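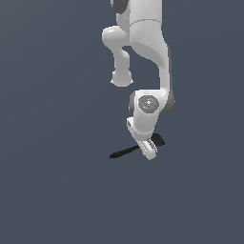

Slide 1. Arm model, upper link and gripper.

Reading time: 4 minutes

Laying up and returning to service: the Floltow and the Skurkia
Speaker notes

Start on time. The room is booked again straight after. Leave the title slide up while people sit down.

Opening. The subject is two coastal passenger steamers and the period each spent laid up between owners. Most published histories cover the building, the maiden voyage, the war service and the scrapping. The idle period usually gets one line: "laid up, sold, renamed." For these two ships the idle period decided what kind of ship came out at the other end, and that is the part I will cover.

Say early that the sources are uneven. For Floltow I have the yard's dry-dock book, the engine-room inventory and most of the insurance correspondence. For Skurkia I have the sale particulars and a run of harbor dues receipts. Where I reason from one ship to the other I will say so.

Floltow. Steel hull, single screw, triple-expansion engine, two single-ended boilers. Measured at 1,160 gross tons as built. Designed for an overnight route with mail, deck cargo and berthed passengers. Shallow draft for her length, because two of the regular calls had a sill. Remember to explain "sill" to the non-harbor people: a fixed bar of masonry at the basin entrance that sets the least depth at low water.

Her owners, the Kwofie Line, withdrew her at the end of a summer season. The last entry in the deck log is from August. She was moved to a river mooring and put on a care basis, meaning a watchman, a donkey boiler for pumping, and no steam on the main engine.

Skurkia. Much the larger ship at 3,775 gross tons, twin screw, built for a longer crossing. Same owners, different trade. Laid up on the same river, lower down, in the deeper reach. Do not let anyone come away thinking they were sister ships. An old postcard caption says they were and it has been copied ever since.

Pause here and go to the table of tonnages. Gross tonnage is a measure of enclosed volume. It is not weight. One gross ton is 100 cubic feet under the rules in force when these ships were measured. Somebody will ask about displacement. I have no displacement figure for either ship that I trust.

Condition during lay-up. Go through this slowly, as it is the core of the talk.

Boilers. There were two accepted methods. Wet storage filled the boiler completely with treated water to keep air out. Dry storage drained it, dried it with a small fire or stove, and closed it up with trays of quicklime to take up moisture. Floltow was stored wet for the first winter and dry after that. The dry-dock book records pitting along the waterline of the port boiler, which points to a period when it was neither full nor empty. The starboard boiler has no such entry.

Tail shaft. The bronze liner was sound when drawn. The lignum vitae in the stern bearing had worn down but was within the limit, and it was renewed anyway while the shaft was out.

Hull. Heavy fouling below the waterline. Plate thickness was tested by drilling, and the bilge strakes abreast of the boiler room were the worst. This is common in coal burners, where wet ash and bilge water attack the plate from inside.

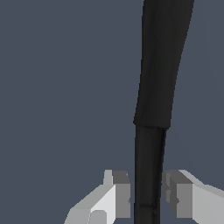
Slide 9. Tapered black form on a plain ground.

Return to service. Floltow was sold to Nudis, an excursion company that wanted day passengers and had no use for berths. The after cabins came out. The certificate for the new service allowed 400 passengers in sheltered waters. She kept her engine. The port boiler was retubed and patched, and worked afterward at a reduced pressure, which cost her speed. The timetable was written to suit.

Stability. Removing cabins low in the ship and adding a shelter deck high up raised the center of gravity. The yard put pig iron ballast in the former after hold to bring it back down. The inclining test sheet survives, but the column for ballast weight is blank. I would like to know why and I don't.

Skurkia was offered in the same sale and failed to reach her reserve. The harbor dues run on for 4 more quarters and then stop. The next buyer took her for breaking. My reading is that her draft kept her out of every excursion pier on that coast – no refit would have changed that. State this as a reading. The sale file gives no reason.

If short of time, skip the stability section and go from the Nudis certificate straight to Skurkia.

Likely questions:

Was either ship converted to oil? Floltow was not. A quotation was obtained and filed. No evidence for Skurkia.

Did anything survive? The Floltow's bell is listed in the Nudis inventory. I have not traced it past that.

Why "laid up" and not "mothballed"? The second term is later and belongs mostly to naval use.

Handouts are on the side table. The dry-dock transcription is the stapled one. Page 6 has a misprint: for "starboard" read "port."

Related items
Reading a dry-dock book
Gross, net and deadweight: tonnage terms compared
Excursion piers and the ships that used them
Stern bearings in lignum vitae
Harbor dues as a source for ship movements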